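Startseite | Über mich | Sprechzeiten | Mitmachen | Kontakt

Testerinnen und Tester für Gelenkbandagen gesucht!

Seite drucken | Per E-Mail weiterempfehlen

Ihr Lieben, ich brauche eure Hände! Und zwar am liebsten solche, die morgens erst mal nicht so wollen, wie sie sollen. Ich betreue bei Ullwood die Anwendungstests für unsere Handgelenkbandagen, und für die neue Reihe Kolliria suche ich Menschen, die so ein Ding im echten Leben tragen, also beim Teigausrollen, am Herd, am Schreibtisch oder im Garten.

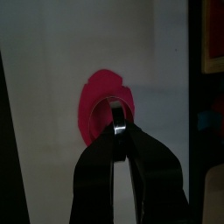
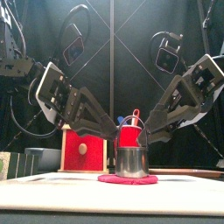
Beim letzten Durchgang sei ihr vor allem der Daumensteg aufgefallen, schrieb mir eine Teilnehmerin: Der habe in der ersten Woche gedrückt, mit der weicheren Kante sei dann Ruhe gewesen, und sie hätte sich gewünscht, dass man so etwas gleich am zweiten Tag melden kann und nicht erst im Abschlussbogen. Recht hat sie! Deshalb gibt es diesmal eine Telefonnummer, unter der ihr mich an Werktagen vormittags direkt erreicht, und wer lieber schreibt, der schreibt.

Worum geht es? Kolliria ist eine gestrickte Bandage mit herausnehmbarer Schiene, gedacht für Leute mit Arthrose im Handgelenk oder am Daumensattelgelenk, auch für Reizungen der Sehnen, wenn sie schon länger bestehen. Mich interessiert, ob ihr sie allein anbekommt (auch mit der schwächeren Hand!), ob sie unter einen Jackenärmel passt, wie sie nach etlichen Wäschen aussieht und ob ihr sie nach drei Wochen noch freiwillig anzieht. Das letzte ist mir fast das Wichtigste, denn ich habe selbst zwei sehr teure Bandagen in der Schublade liegen, und da liegen sie gut.

Mitmachen könnt ihr, wenn ihr volljährig seid, eure Diagnose ärztlich gestellt wurde und ihr in den letzten sechs Monaten nicht an der Hand operiert worden seid. Bei offenen Hautstellen oder einer bekannten Unverträglichkeit gegen Elasthan geht es leider nicht. Wer Blutverdünner nimmt, spricht bitte vorher kurz mit der Praxis.

Der Test dauert acht Wochen. Ihr kommt zweimal zu uns nach Astilbridge, einmal zum Anmessen und einmal zum Schluss, und führt dazwischen ein kleines Tagebuch — wirklich klein, fünf Kreuzchen am Abend und eine Zeile für alles, was euch genervt hat. Beim Anmessen nehmen wir Umfang und Griffkraft, das tut nicht weh und ist in einer halben Stunde erledigt.

Dafür bekommt ihr 230 Euro Aufwandsentschädigung, ausgezahlt nach dem zweiten Termin, und die Bandage dürft ihr natürlich behalten. Fahrtkosten erstatten wir bis 80 Kilometer einfache Strecke. Kaffee gibt es auch, über den Kuchen verhandle ich noch.

Insgesamt haben wir 114 Plätze. Linkshänderinnen und Linkshänder bitte unbedingt melden, von euch hatte ich beim letzten Mal viel zu wenige! Auch über Männer mit großen Händen freue ich mich, die Größe XL ist bisher kaum getragen worden.

Zur Anmeldung reicht eine kurze Nachricht über das Kontaktformular mit dem Stichwort Kolliria, dazu Alter, betroffene Hand und ein Satz, was euch im Alltag am meisten Mühe macht. Befunde bitte noch nicht mitschicken, die schauen wir uns erst beim Termin an. Anmeldeschluss ist der 13. April. Eure Angaben bleiben bei uns im Testteam, und aussteigen könnt ihr jederzeit ohne Begründung.

Ich freu mich auf euch!

448 Mal geteilt | 3 Kommentare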